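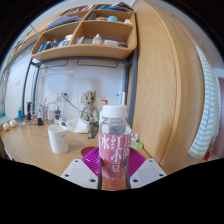
Page last changed: 8/11/23

Stoltevwood Robotics Club
For Young Readers: How a Gripper Learns to Hold Things

Members of the Stoltevwood Robotics Club work on a project named Plumby. The purpose of Plumby is to teach a robot to pick up ordinary things from a desk and put them down again. This page explains the work to children who are thinking of joining the club.

What is a gripper?

A gripper is the hand of a robot. Your own hand has four fingers and a thumb. The gripper used for Plumby has two white fingers, one on each side. They close toward each other until they hold an object between them, such as a clear plastic drink bottle with a white cap.

Behind the bottle is a magenta pad made of silicone, a soft and rubbery material. The pad has ridges that spread out like a fan.

Why does a person hold it?

The Plumby gripper is a hand-held tool. A club member carries it to the object and picks the object up while a camera on the tool records what happens. Each recording is called a demonstration. A computer later studies many demonstrations and looks for patterns in them. Learning from demonstrations is called imitation learning. Small children learn to use a spoon in much the same way, by watching older people do it.

Why is the desk not cleared first?

Real desks have many things on them. Behind and beside the bottle there are a paper cup, a small Groot figurine and a charger plug with a white cable. A robot that has practiced only at a bare table may have trouble at a desk like this one. Members therefore record in places where people live and study.

Why are bottles difficult?

A clear bottle lets the camera see through it. The upper part of this one is mostly empty, and the things behind it show through as a faint blur. The pink label is much easier to find. Bottles can also bend when they are squeezed, so members learn to close the fingers slowly.

What do members do?

Members work in teams of 6. Each team records 300 demonstrations before it begins the computer lessons. Areeba Satti teaches members to handle the gripper, and Maximiliano Tapia leads the computer lessons. In October the teams show their work to families in the Rivadeneira Room.

Words to know

Demonstration: a recording of a person doing a task.
Silicone: a soft, rubbery material.
Imitation learning: learning a task by studying how someone else does it.

Joining the club

The club has places for 27 members. A parent or guardian must sign the membership form. Completed forms should be given to Ye-rin Ji at the club office.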